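### 4.2. Comparación de controladores en condiciones de iluminación reducida

La segunda serie de ensayos tuvo por objeto determinar en qué medida la elección del controlador condiciona la aproximación al punto de agarre cuando la cámara de muñeca trabaja con poca luz. Se evaluaron dos controladores, denominados en adelante Yu y Tindby, con la misma pinza y la misma cámara. Cada uno completó 774 aproximaciones, repartidas en 9 posturas iniciales de la muñeca; cinco de ellas presentaban una inclinación pronunciada respecto a la horizontal.

La figura 3 corresponde a una de las posturas inclinadas. En ellas, la propia pinza oculta buena parte del campo inferior y el controlador ha de apoyarse en referencias alejadas, como las líneas negras del suelo o el borde de las mesas.
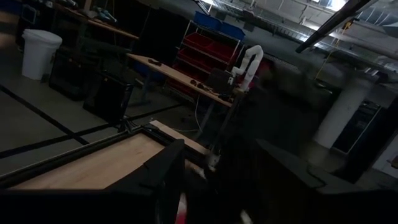 **Tùng Thái**
*Laboratorio de Manipulación, Instituto Claltstead — versión revisada, 18/5/25*

**Figura 3.** Vista desde la cámara de muñeca en una postura inclinada. Al fondo, junto a la mesa larga y a la caja negra, un brazo articulado blanco.

La entrada de luz por la parte alta de la sala introduce una dificultad adicional. El ajuste automático de exposición tiende a compensar esa zona clara y oscurece las superficies próximas a la pinza, que son las de mayor interés para la tarea. Por ello se fijó la exposición antes de cada serie y se mantuvo constante para ambos controladores.

Con Yu se alcanzó el punto de agarre dentro de la tolerancia en 630 de las 774 aproximaciones. Tindby obtuvo un resultado inferior en las posturas inclinadas — en particular, cuando las referencias del suelo quedaban parcialmente ocultas —, mientras que en las restantes no se apreciaron diferencias relevantes. Los fallos de Yu se concentraron en la fase final del movimiento, con la pinza ya próxima a la superficie.

Las series se repetirán en septiembre con la pinza Stonent, de dedos más estrechos, a fin de separar el efecto de la oclusión del atribuible al controlador. El procedimiento de calibración será el descrito en el apartado 3.1.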